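**Oiling an old worktop: how long between coats?**

Posted by Floor Van Hecke

We moved in May and the kitchen has a solid wood worktop that the last people let go. It has gone grey by the sink and there are black marks near the taps. I have sanded a bit at the end and it comes up well, so I want to do the rest. The shop sold me a 500 ml tin of Dollum oil, which says "recoat when dry" and nothing else. How long do I leave it, and how many coats? I also have half a tin of varnish left over from a door. Would that be less work?
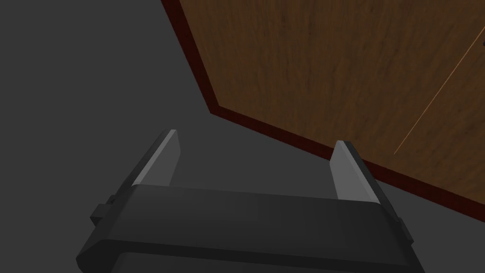 The kitchen has to stay in use while I do it, so I would like to work in halves, left side one evening and right side the next. My worry is a line down the middle where the two meet. The piece I'm dealing with is a large wooden panel, much like the one shown, and I can't take it off the wall without moving the gas hob. Does oil blend in if you overlap it?

---

**Neville Wainwright**

Don't varnish it. It chips at the sink and then you have to take the lot off.

---

**Eilidh Lindsay**

Oil will blend, varnish won't, so working in halves is fine. Sand the whole top first though, both sides on the same day, or the colour will differ. I go 80, 120, 180 and stop there. Wipe the dust off with a cloth that is just damp and let it dry.

Put the oil on thin, leave it 15 minutes, then rub off everything that hasn't gone in. If you leave it sitting on top it goes sticky and stays sticky for days.

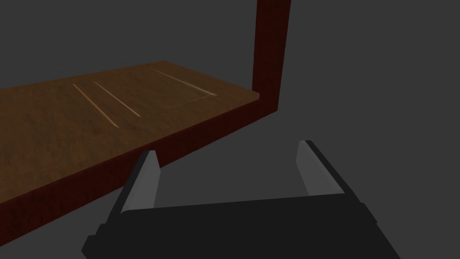 Overnight between coats is enough in a warm room. In winter I give it a full day. Three coats to begin with, and four round the sink and on any end grain. Then one coat every few months, or when water stops beading.

For the black marks, try oxalic acid before you sand any deeper. Gloves on, and rinse it well. Lay the oily rags flat outside to dry before you bin them, as they can catch fire if they are screwed up in a heap.

---

**Jelle Groen**

Agree with Eilidh apart from the grit, I stop at 120. I used Finel oil on mine and it was dry by the morning. Can't speak for Dollum.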